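3.2 Packing order

Participants in the Skellville sessions packed a school or travel bag from a set of loose items. Of the 371 packing records we kept, most began with the largest items and left pouches until last. Small pouches were often set down beside the bag first – a habit also noted by Horgan and Tsikata.
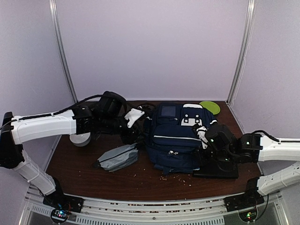
Figure 4. Navy blue backpack and gray pouch on the tabletop.

We coded a pouch as "staged" if it lay on the table next to the bag. Staging was less common with the 9 smallest bags, which are treated separately in Section 3.3.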